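The bread has started working again

I gave up on sourdough in the spring and didn't tell anyone for weeks, mostly out of embarrassment, having gone on and on about it at every dinner since Christmas. The starter went to the back of the fridge behind the pickles and I went back to buying sliced from the shop on Lemholm Road like a normal person.

Then Ülle Org came to stay for a few nights in July and found the jar. She opened it, sniffed it (I couldn't watch) and announced that it was perfectly fine, just hungry. It had a layer of grey liquid on top and smelled like nail varnish remover. Perfectly fine! She poured the liquid off, scraped out all but a spoonful, gave it rye flour and warm water and left it on top of the boiler. By teatime there were bubbles. By the next night it was pushing the lid up.

So I'm baking again, and it's going much better than last time, and I think I know why. I was following a recipe written for somebody else's kitchen. Mine is cold. It faces north and the back door doesn't shut properly, and when a book tells me to leave dough for four hours "at room temperature" it means a room I don't live in. I was putting flat, sulky dough in the oven every single time because the clock said so.

Now I leave it until it wobbles. I start it on Friday after work, fold it a few times while I'm pottering about, and if it still looks dead at bedtime I put it in the oven with just the light on and go to sleep. Last week it had 14 hours and came out lovely -- a proper ear on it, big uneven holes, crust that made a noise when I squeezed it.

I've also stopped being fussy about flour. I was paying silly money for the stone-ground stuff and it made no difference that I could taste. Ordinary strong white with a bit of rye thrown in does me nicely. 368 grams of water to a bag-and-a-bit of flour was what I used to weigh out, to the gram, like a chemist. These days I slosh it in and add more if it feels stiff.

The one thing I will spend money on is a decent pot with a lid. I had a go with a roasting tin and a tray of boiling water underneath and all I got was a steamed-up kitchen and a pale loaf. The pot is heavy and I've burnt my wrist on it twice, but it's the difference between bread and a brick.

Next I want to try the caraway loaf Ülle makes, which has some treacle in it and keeps for a week if you wrap it in a tea towel. She has promised to write it down for me, although her idea of a recipe is "enough flour", so we'll see how I get on with that.

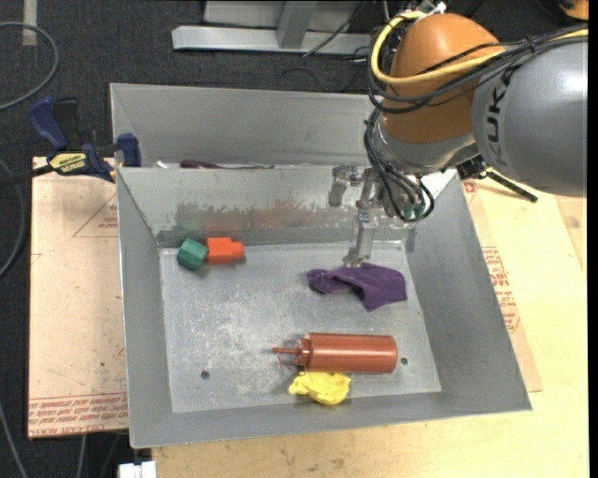
I've got a jar of spare starter going as well, if anyone nearby wants some. Bring your own jar, and feed it when you get home -- it'll be starving.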